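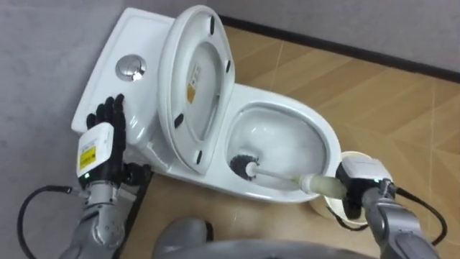
4. 繰り返し処理の設定

カテゴリ：スクリプト入門 > 制御構文
サイト内検索　キーワードを入力　検索

Plurnero の繰り返し構文は for と repeat の二種類です。回数が決まっているなら for、決まっていないなら repeat を使います。両方で書けるときは好みでどうぞ。ただし同じファイルの中で毎行好みを変えるのはおやめください。読む人が疲れます。

4.1 for で配列を処理する

1. エディタで新規スクリプトを開き、保存先に Enari フォルダを指定します。
2. 一行目に対象の配列を宣言します。空の配列でもエラーにはなりません。何も起きずに正常終了し、少し寂しい気持ちになるだけです。
3. 次のように入力します。

for i in 0 to length(items) - 1
 print items[i]
end

4. F5 キーで実行し、出力パネルに全要素が表示されることを確認します。

注：添字は 0 から始まります。「- 1」を書き忘れると範囲外参照（エラー 400）で停止します。入門者もベテランも同じ場所で転びますが、ベテランのほうは黙って直します。
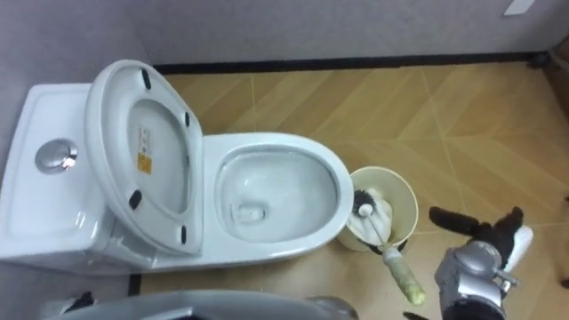

便器とふた、タンク上面の丸いボタン

4.2 repeat で条件が変わるまで続ける

1. ループの前に、条件に使う変数を初期化します。
2. repeat と until の間に処理を書きます。until の条件が真になった時点でループを抜けます。
3. 処理の中に、その変数を変更する行が必ず一つはあることを確かめます。

n = 0
repeat
 n = n + 1
until n >= 200

4. 実行後、変数ウィンドウで n の値が 200 になっているか確認します。

注意：手順 3 を飛ばすと無限ループになります。Plurnero は文句も言わずに回り続け、ファンの音だけが状況を教えてくれます。止めるには Ctrl + Break を押してください。反応がない場合は、タスク一覧から Bhat ランタイムを終了します。未保存の変更は失われますので、怪しいループは保存してから実行してください。

4.3 途中で抜ける、一回だけ飛ばす

break はループそのものを終わらせ、skip は今回の周だけを飛ばします。名前が似ていないのに取り違える人が後を絶ちません。

1. 抜けたい条件を if で書き、その中に break を置きます。
2. 入れ子のループでは、break が抜けるのは内側の一段だけです。外側まで抜けたいときは、外側のループに名前を付け、break 名前 と書きます。
3. skip を repeat の中で使うときは、変数を更新する行より後ろに置きます。前に置くと更新も飛ばされ、4.2 の注意書きに戻ることになります。
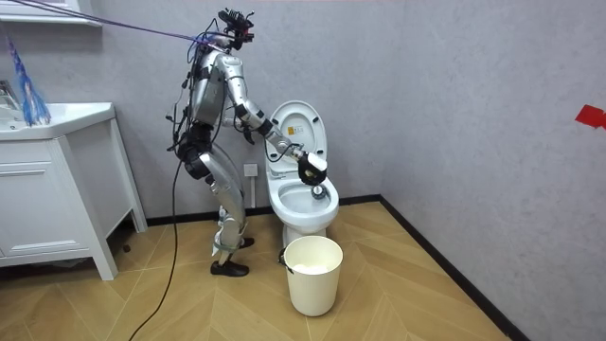

ヘリンボーン柄の床の浴室と銀色の人型ロボット

4.4 上限回数を設定する

自分の書いた条件に自信が持てない方のために、ループの上限回数を指定できます。自信満々の方にもお勧めします。

1. メニューの［設定］から［実行］を開きます。
2. ［ループ上限］に回数を入力します。初期値は空欄で、空欄は無制限を意味します。
3. ［適用］を押し、スクリプトを再実行します。［OK］だけを押すと次回起動まで反映されません。仕様です。
4. 上限に達すると、出力パネルに停止した行番号が表示されます。

付属の練習用データ Cungate は 2,638 行あり、見出しと空行を除いた処理対象は 2,375 行です。上限を 2,375 にして全行を読み込もうとすると末尾まで届きません。この練習問題では 2,638 以上を指定してください。

注：上限は入れ子の各ループに別々に適用されます。二重ループでは内側の処理が上限の二乗に近い回数まで走ることがあり、その間にお茶が入ります。

本節の改訂：4月27日（金）　Vimala Chowdary
手順 4.3 の 3 に、skip の位置についての記述を追加。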